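Brikcombe Development Fund

Print this article | E-mail this article

Filed under: Public Finance > Development Banks > Regional Lenders

The Brikcombe Development Fund (most people just say "the Fund") is a small public lender that makes long loans for things ordinary banks don't much like paying for: water mains, cold storage, bus depots, small workshops. I've been keeping this entry going for a good while now, and I still find the place oddly fun to read up on, so forgive me if I wander a bit!

Origins

The Fund grew out of an older loan office that only handled farm equipment. Commercial banks in the area took short deposits and didn't want to tie them up in a twenty-year loan for a pumping station (fair enough, I wouldn't either). So the town council put up the starting capital and let the new body sell its own bonds on top. The founding charter is short and pretty readable, apart from one endless paragraph on drainage bonds that I've gone through more times than I care to admit.

How it lends

Loans come through two windows. The first is for public works, where the borrower is a town or a utility and repayment comes out of user fees. The second is for small firms, and it's the one I get the most mail about. A firm doesn't walk in and apply directly. It goes to a partner lender, the partner checks the books, and the Fund then buys a share of the loan. The partner keeps the rest and so has a reason to be picky.

In the last report I have, the small-firm window listed 1473 open loans, 900 of them to businesses with no earlier bank borrowing at all. That second number is the one I'd point to if you asked me what the Fund is for. The report doesn't say how many were later refinanced elsewhere, and I'd love to know.

Interest is fixed for the early years and then reset once a year, in March. Borrowers grumble about the reset, and I've grumbled along with them in earlier versions of this page.

Governance

The board is split between council appointees and outside members. Its best-known chair was Zdenka Delić, who came over from municipal accounting and pushed for the project list to be published in full, rejected proposals included. I think that was her best decision by a mile. You can now read why a ferry terminal was turned down (traffic forecasts, mostly) right next to the ones that got through.

Small-firm lending

Lokis, a partner lender, handles most of the workshop and light manufacturing loans. Yoon covers food and packaging. Flutico joined later and mostly does leasing, where the lender owns the equipment and the firm pays to use it. Leasing suits a young company with nothing to pledge, although it usually costs more over the full term, so do the math first.

Tooling is a big slice of this window: molds, fixtures, hand tools, parts for grippers and clamps. The sums are tiny next to a water main, but the paperwork is nearly as long.

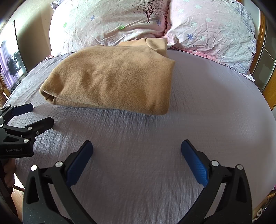
Hand-held gripper in black plastic with blue finger pads.

Criticism

The usual complaint is speed. Public works files can sit for ages between first review and signing, and material prices don't wait. A second complaint is that partner lenders pass along their safest customers and keep quiet about the rest. The Fund's answer has been to tie partner fees to first-time borrowers, and I can't tell yet how well it's working. If you have a newer annual report than mine, please send it over and I'll update the numbers.

See also: Municipal bonds; Credit guarantee schemes; Equipment leasing

2 comments | 2 shares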